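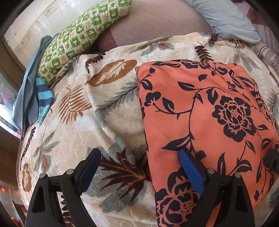 Ticket 139 - Hand gripper recordings rejected on soft items
Opened by: floor staff, folding team, Bramilel site
Queue: Trivitz support, second line
Status: resolved, left open for comments

Original message

Hello all, and thank you for picking this up so quickly last time. We are having trouble with the hand grippers again, and I will try to put down everything I know, so forgive the length.

Since the Alero update, a good part of our folding recordings come back marked "grip not closed." Shirts and towels go through. The trouble is with anything thick or brushed, and it gets worse when the item is lying on a plush blanket. The person holding the gripper swears the fingers were shut, and I believe them, as most of them folded by hand in our laundry for years before we started making recordings for the folding machine. They know when they have hold of something.

I should say why it matters so much to us. Under the new arrangement each person is asked for 25 accepted folds in a shift, and a rejected one doesn't count. Yesterday one of our best folders went home with less than half of hers accepted, and she was quite upset about it. People were nervous enough about teaching a machine their own job. Being told by a screen that they are doing it wrong has not helped the mood in the break room!

What we have tried so far:
- Restarted the tablet and the gripper, in both orders.
- Wiped the blue pads with a dry cloth.
- Swapped grippers between two tables. The fault stayed with the thick items and did not follow the gripper.
- Moved to the bed nearest the window for better light. No change.

Reply from support

Thank you for such a careful write-up, and please pass on our sympathy to the team. The swap test was the most useful thing you could have done. It makes a bad finger very unlikely, so please don't send anything back.

Could you open Settings, then Grip, and tell me the number beside "closed gap"? Could you also try one thick garment on a bare table and then the same garment on the blanket?

Reply from floor staff

The number is 2. Bare table: most folds accepted. Blanket: nearly all rejected. When you pinch over the blanket you pick up a bit of the pile along with the garment - you can feel it, and our folders let it slip out again as they lift. I doubt the tablet knows that trick.

Reply from support

It doesn't, and that is our fault. The update put the closed gap back to its factory setting, which suits thin cotton. With a thick fold and some pile between the pads, the fingers stop well short of that and the software decides they never closed. I have sent your site the Hsieh profile, which judges the grip by whether the fingers have stopped moving. Please load it on each tablet, then run the open-and-close calibration with nothing between the pads.

I have also asked for the 49 rejected recordings from your last shift to be checked again by a person.

Reply from floor staff

Loaded and calibrated on every table. Thick items on the blanket are going through nicely, with only the odd rejection, and those looked fair to us. All but a handful of the old recordings were given back, and the folder I mentioned had her count put right, which pleased her more than she let on.

One request while I have your ear. Could the message say "please check grip" in place of "operator error"? It is a small thing to change, I hope, and people here do take it personally. We would also like a way to flag a rejection from the tablet itself, so it doesn't have to wait for me to get to a keyboard.

Reply from support

The new wording is in the February release. The flag button has been passed to the Alero team as a request, with your note attached, and I'll post here when they answer.

4 comments | 11 people found this helpful | Share

Contact Trivitz Support | © Trivitz | Back to top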